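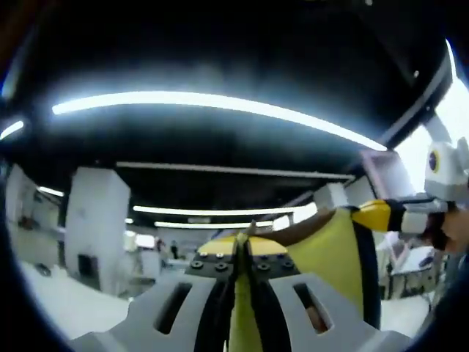

4. Results: how household cloth gets retired

4.1 The diaries

Of the 100 households in Dirnodport that took a diary in January, 98 gave one back. The two missing ones moved away before pickup. The diaries hold 2,324 entries, where an entry is any line saying that a piece of cloth changed its job, its place or its owner. Tea towel to floor rag is an entry. Spare sheet to the hall closet, same. Washing alone is not, though plenty of people wrote it down anyway and we took those lines out before coding.

Coding was done twice, first by the author and then by Raphaël Lefèvre, working from the coding sheet in Appendix B. Where we disagreed we talked it through and settled on one code. Most disagreements were over the word "old." In some homes an old towel is a worn one. In others it just means the one that was there before the new ones came, and it may be in better shape than anything else on the shelf. We ended up coding "old" as no information unless the entry said more. Harsh, but we could not find a rule that held up.

4.2 The ladder

Earlier work on domestic cloth tends to draw a ladder. Best use at the top, then everyday use, then rough use, then out. Our entries fit the ladder some of the time. Bath towels fit it well - bathroom, then gym bag or beach, then dog, then garage. T-shirts skip most of the rungs and go straight to rags, often on the same day someone spots a hole.

Table linens do not fit at all. They sit. A tablecloth used twice a year does not wear out, so nothing pushes it down, and the diaries show it moving sideways instead: from the dining room drawer to the closet, from the closet to a daughter's apartment, from there back to the mother's closet after a move. One Carré Street household wrote down the same cloth four times, with four different names for it. We only caught it from the mention of a wine stain near the hem.

So we split the ladder in two. Wear moves, where the condition of the cloth is the stated cause, and room moves, where the cause is space, a new purchase, a visitor, a death in the family, or no cause given. Once split, the pattern gets much easier to read. Bathroom and kitchen cloth make mostly wear moves. Dining and bedroom cloth make mostly room moves. Baby items are nearly all room moves, and fast.

4.3 Size and the second life of cloth
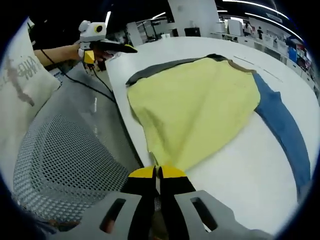
Size matters more than we planned for. The diary form had no box for it, a mistake on our part, but 668 entries mention size without being asked. "Too big for the new bed." "Too small to dry anything." "Big enough for the sofa." Large pieces keep their options open. A flat sheet can turn into a drop cloth, a curtain, a picnic blanket, a ghost. A fitted sheet has elastic corners and gets complained about in every single use after the first one.

Cutting is the point of no return. People put it off. Several diaries have an entry saying a sheet will be cut up for rags, then a later entry moving the same sheet, whole, to another shelf. Once cut, pieces drop out of the record almost entirely. They stop having names. A household that wrote "the blue stripe from the lake house" in week one writes only "rags" in week three, and we could not tie the two together without going back and asking.

Color comes up less then expected, and mostly as a bar to use. White goes down the ladder slowly, with people saying they can still bleach it. Dark towels go quickly to hair dye and car duty. Pale colors sit in between. Our coding sheet asked for form and surface separately from color, so that a plain entry such as the one matching Figure 2 - pale yellow cloth, white table, soft wrinkles - would not be scored as worn just from being creased. Creases are not wear. Two diarists treated them as if they were, and retired tablecloths that needed ironing. We kept those as wear moves, going by the stated cause, and flag them in Appendix C.

4.4 Who decides

In most homes one person decides, and the others find out. The diary asked who made each move. The person who does the wash made most of the wear moves, which makes sense, they see the holes first. Room moves are more mixed. Gifts and inherited pieces get talked over, sometimes for the whole diary period with nothing moving at all.

Reversals are worth a paper of their own. A cloth goes down to rough use, someone else sees it on the garage floor, and it comes back up. Often it was a present. The household nearest the Samel bus stop had a running fight over one hand towel, five moves in nine days, ending in the linen closet with a note pinned on it. The note is copied in full in Appendix C.

4.5 Leaving the house

Few pieces leave. Of those that do, the donation shop on Gradum Square takes the largest share, followed by relatives, then trash. The order surprised us a little, given how many people told us at the doorstep that they "just toss things." The diaries say otherwise. What they describe is a bag by the front door, waiting, and now and then someone taking things back out of it.

We did not follow the bags. A longer diary period would help here, six months at least, and one that covers a spring cleaning. January is a poor month for it: guests gone, closets full, nobody in the mood. It may also push up the share of table linens in the entries, which come out for the holidays and then have to be put somewhere.

One more limit. The diaries record what people thought worth writing down, and that thins out as the weeks go by. Entries in the last week are shorter, and more of them have no stated cause. We tested whether dropping that week changes the split between wear moves and room moves. It does not change the order of any cloth type, only the size of the gap for for kitchen towels. The full breakdown by week is in Appendix D.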